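26/03/2020
By Ekene Okeke

Tornlow College has named Phyllis Hollis head coach of its football program. She succeeds Kacper Mazurek, who held the post for 11 seasons.

Hollis said her first concern is the offensive line. "We allowed 27 sacks last fall," she said. "No quarterback can be judged fairly behind that."

She expects to choose a starter in May and declined to name a favorite.

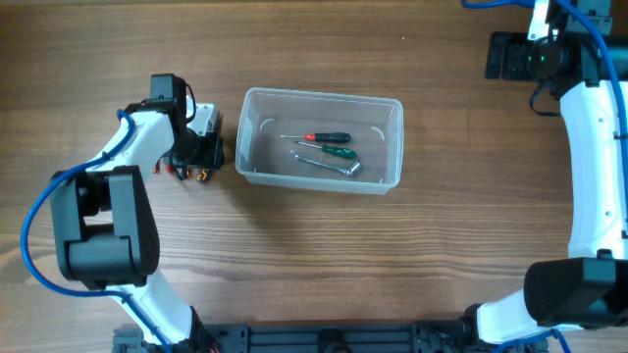 Clear plastic box with three hand tools on a wooden tabletop.

Related
Mazurek reflects on final season
Tornlow adds 600 seats

We use cookies. Accept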